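**德洛尔(Drellow)流域居民口述史整理与归档项目 中期进展报告**

报送:索尔孔(Sorkon)文化基金会项目管理处
编制:项目办公室
日期:12/17/23

一、总体进展

本项目自六月启动,按资助协议第一阶段任务书执行。截至本报告编制之日,已完成访谈录音295份,其中文字转写稿已全部提交初校。原定采访对象中有两位因健康原因退出,经与基金会沟通,由同村居民递补,相关变更手续已备案。

二、转写与校对

转写工作委托瓦涅克(Vaněk)语言服务社承担。初期稿件中方言地名写法不一,项目办公室于八月下发统一用字表,此后退改率明显下降。涉及渡口、磨坊及旧税卡的专名,仍有一部分需与地方志核对,核对工作预计延续至下一季度。

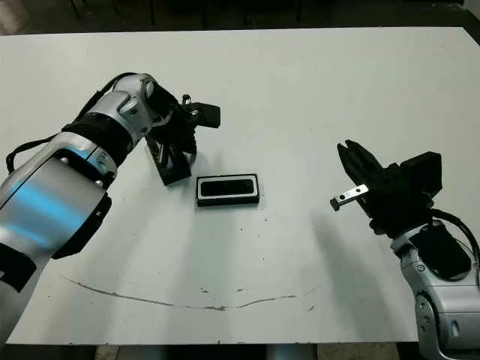

校对组现实行两轮审读,首轮核对录音,次轮核对体例。受访者要求删节的段落,均在原始录音中加注封存标记,公开文本不予收录。

三、编目与存储

编目系统采用Diltodeck平台,现已录入条目近900条,包括录音、转写稿、家庭照片翻拍件及手绘地图。著录字段参照基金会所附规范,另增设“叙述人迁徙路线”一项。家庭照片的授权书尚缺一批,已逐户去函催办。

四、阶段性出版物

项目通讯按计划编印,每期印数600册,分送沿岸村镇图书室及受访家庭。本期通讯主题为冬季封航时期的乡村生活,责任编辑为约尔迪丝·福什贝里(Hjørdis Forsberg)。 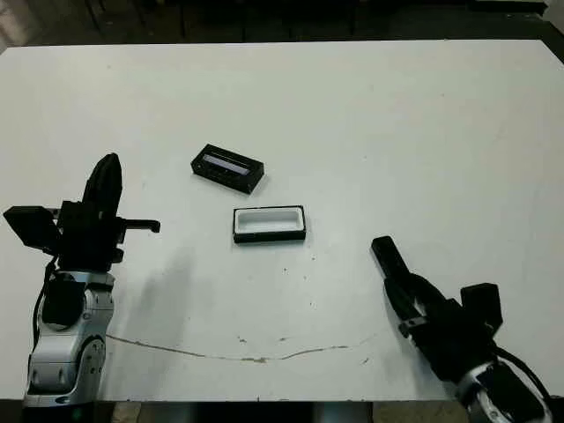
桌上两只机械臂与黑色盒子

通讯寄发后,陆续收到读者来信,多为补充人名和更正年代,已转交编目人员登记。其中关于旧渡口停运年份的三种说法互有出入,拟在下期并列刊出,暂不作结论。

五、经费执行

经费支出总体符合预算。转写费用略有超支,差旅费用有所结余,现申请在两科目之间作内部调剂,总额不变。调剂申请表及明细账另行报送。

六、下一阶段安排

完成剩余专名核对;补齐照片授权文件;启动公开检索页面的试运行,并征求沿岸村镇图书室意见。请基金会于收到本报告后,就经费调剂事项予以书面批复。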